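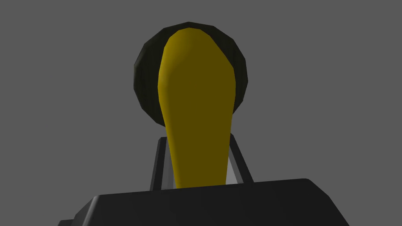

Carraças: o que a equipa de Udel aprendeu este verão

Queridos leitores, setembro chegou e com ele aquela luz mais baixa que nos puxa para os caminhos do bosque, para as amoras que sobraram e para os cogumelos que os mais impacientes já andam a procurar. Pois é justamente nesta altura que convém voltarmos a falar de carraças, mesmo sabendo que muitos de vós já me ouviram falar delas na primavera (e no ano passado, e no anterior!).

O centro de saúde de Udel recebeu durante a época 217 pessoas com picadas de carraça, e a enfermaria de Olham recebeu outras 454. A grande maioria foi para casa descansada, com a zona desinfetada e um papelinho na mão com a data da picada. O Tarmo Org, que coordena as consultas de enfermagem nos dois lados, pediu-me que insistisse nesse papelinho: quem aparece três semanas depois com febre raramente se lembra do dia em que foi picado, e essa informação ajuda muito o médico.

Se encontrarem uma carraça agarrada à pele, usem uma pinça de pontas finas, segurem-na o mais perto possível da pele e puxem para cima, devagar e a direito. Nada de azeite, nada de verniz, nada de fósforos, por muito que a vizinha jure que com o marido resultou. Depois lavem com água e sabão ou passem um desinfetante, e vão espreitando o sítio durante um mês. Uma mancha vermelha que alastra, febre, dores no corpo ou um cansaço esquisito são motivo para ligar ao centro, e digam logo ao telefone que houve picada.

Ao voltar do passeio, vejam bem atrás dos joelhos, as virilhas, as axilas, o umbigo e a linha do cabelo, sobretudo nas crianças. Os cães também merecem uma boa vistoria, orelhas incluídas. A roupa pode ir à máquina de secar em temperatura alta antes mesmo de ser lavada, que as carraças aguentam melhor a água do que o calor seco.

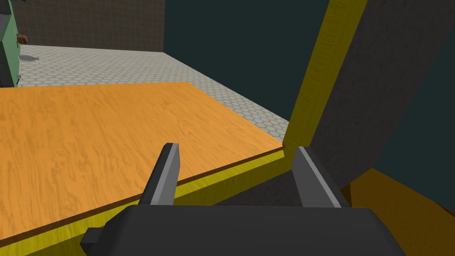
Caminho de Gernby e sessão em Olham

O troço entre a ponte Zwahlen e Gernby foi roçado de ambos os lados e já se anda nele sem levar com as ervas altas pelas pernas, uma alegria para quem, como eu, insiste em ir de calções até ao outono. Continua a valer a pena seguir pelo meio do trilho e meter as calças dentro das meias, por pouco elegante que fique.

Em setembro haverá uma conversa aberta na enfermaria de Olham, às 18h30, com tempo para perguntas e para treinar o uso da pinça. É gratuita e não precisa de inscrição. Quem não puder ir encontra o folheto ao balcão de Udel, junto às senhas.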